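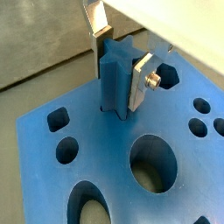

Photo: Nuria Marín / Ovesine Toy Library

Ticket: Label run stops partway, error 103
Product: Perstead Catalog (desktop) with Kikusmont label printer
Opened by: Lorraine Haslam, Ovesine Toy Library
Status: Closed
Opened: 30th November

Original message

Hi there! I run the catalog for a small toy lending library and I'm trying to print a fresh set of barcode labels for everything we own. We have 651 items in Perstead, and the old labels have gone so pale that the scanner at the desk beeps sadly at most of them. So the plan was one big print run, a pot of coffee, and a lot of peeling and sticking.

The printer does 79 labels beautifully and then stops. Perstead puts up a gray box that says "Error 103 – field exceeds label" with an OK button and no other choices. If I click OK the whole job disappears from the queue. If I start over I get the same 79 labels again, so I now own four copies of those, and the roll isn't cheap.

What I've already tried, so you don't have to send me the list:

Turned the printer off and on. Turned the laptop off and on. Turned both off, had lunch, turned both on.

Swapped the USB cable for the one from the other desk.

Put in a new roll and ran the gap calibration (hold the feed button until it blinks twice). It calibrated fine, and the test label is nice and centered.

Updated the Kikusmont driver. It wanted a restart, which I gave it.

Printed one label from the item screen for the toy train. Worked the first time.

I'm on the laptop we call Bravo, the older of our two. It has plenty of disk space. Please help, we have a swap morning coming up and I'd like the bins to scan!

Lorraine

Reply from Ridwan Sitompul, Perstead support

Hi Lorraine, thanks for the thorough notes. Could you tell me whether you're printing from the Labels tab or from an exported file, and whether it stops at the same item when you sort the catalog by a different column? If it moves, we'll look at memory. If it follows one item, we'll look at the record.

Update from me, same afternoon

Hi Ridwan! OK, I'm printing from an exported file. I know the Labels tab exists, but years ago Clementina Ramalho set us up with a CSV export that goes into the Kikusmont template, and it puts our little logo on, and we all got attached to the logo.

I hadn't thought of sorting it differently, so I went and did that. By shelf number (which is how we always do it) it stops after 79. By item name it stops much later, way down in the S's. I used plain paper mode for that one to save the roll. So it moves, but I think it's following something, if that makes sense? Whatever comes 80th by shelf number also seems to be what it's choking on in the S's.

I looked it up. Number 80 on the shelf list is the shape sorter.

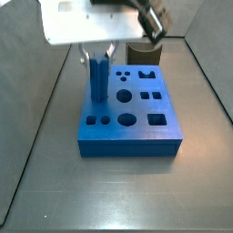 Shape sorter, blue.

I figured it might be the photo, so I took the photo off the record and exported again. Same error, same spot. I've put the photo back.

Then I thought maybe the name was too long, given that the error says "exceeds." But the name is just "Shape sorter, blue," and we've got a puzzle on the same shelf with a name that goes on for two lines, and that one prints with room to spare.

I did wonder about the comma in the name. I took it out. No change, and I felt quite clever for a minute there too.

Reply from Ridwan Sitompul

You're very close. The comma is fine, the export wraps those. Could you open the exported file in a plain text editor (please don't use the spreadsheet, it will tidy things up behind your back) and paste me the line for that item and the one after it? Please take out any borrower details first.

Update from me, next morning

So I opened it in the text editor and found the line, and oh boy. There's a Notes column I'd forgotten we even export. For the shape sorter it says:

"Ask for the "big star one, check star block is in before lending

That's one quotation mark at the start that the export puts in, then one that somebody typed before the word big, and then it never closes. The next line is a wooden xylophone (which has done nothing wrong) and from there on it all just carries on to the bottom of the file. I'm no programmer, but even I could see that something thinks the whole rest of the toy library is one enormous note about a shape sorter.

I asked at the desk and Nuria Marín remembered typing it. Families used to ask for it as the big star one, so she put that in so whoever was on shift would know which toy they meant. Totally reasonable! I'd have done the same thing.

I deleted the stray mark, exported again, and printed in plain paper mode first. It went all the way through. All of them!! I did a small dance by the printer.

Reply from Ridwan Sitompul

That's the cause. The export should double up any quotation marks inside a note, and the version you're on doesn't. The printer software then reads everything up to the next mark as one field, which is how you end up with 103. I've passed it to Nerea Segura, who looks after the export. In the meantime, searching the Notes column for a quotation mark before you export will catch any others. Shall I close this?

Update from me, two days later

Please don't close it yet, there's a second thing and I'd rather keep it all in one place for whoever reads this next.

I did the real run on the label roll last night. No error. But somewhere past the middle the printing started creeping up the label, a hair each time, until the top of the logo was missing and the barcode was sitting half on the gap. I stopped it there. I assumed this was the same bug in a new hat – it isn't, as far as I can tell.

Things I checked:

The file is good. I looked at the labels just before and just after the creep starts and there are no quotation marks anywhere near them.

Restarting from the first creeping item gives me perfectly centered labels again. Then it creeps again after a long while.

The label size in the template says one thing and the label size in the driver says something very slightly different. When I updated the driver back at the start (see my first message, where I was so proud of that) it went back to its default size, and I never noticed. On single labels you can't tell.

I set the driver to match the template, ran the calibration one more time, and left a run of 80 going while I cleaned puzzle pieces. The last one looked the same as the first. I held them up to the window together to be sure.

Then I went for it and printed the rest. It took most of an evening, including one pause for the new roll. A tip if you're doing this on a Kikusmont: open the lid only when the light is steady. If it's still blinking it will lose its place and skip one when you close it. I lost a label for a box of farm animals that way and had to print it on its own.

Scanner test: I went along the shelves with Clementina and we scanned almost 80 of the new ones before we decided we believed it. All good, apart from one that I'd stuck around the corner of a box, which is on me. I peeled it off and put it on the flat side.

Reply from Nerea Segura, Perstead

Hi Lorraine, the fix for quotation marks in notes is in the next update. It will also leave out the Notes column unless your template uses it. Your saved export will carry over, logo included. If you'd like to test it early, let Ridwan know and he'll send you the link.

Last update from me

Tested the early version on Bravo. I put Nuria's note back exactly as she wrote it, missing mark and all, and exported everything. The file came out right and the plain paper run went straight through. After that I fixed the note properly so it reads: Ask for the big star one, check star block is in before lending. No marks at all, which suits me fine.

For anyone with the same problem, the short version is: if it stops on the same item every time, look in the text fields of that item, including the ones you don't print. If the labels drift on a long run, compare the size in the driver with the size in the template, especially if you've updated anything lately.

You can close it now, Ridwan. Thank you both so much. If anybody local needs spare labels for our first 79 items, I've got four sets.

Closed by Ridwan Sitompul. Linked to: export, quotation marks in notes; Kikusmont driver, label size reset after update.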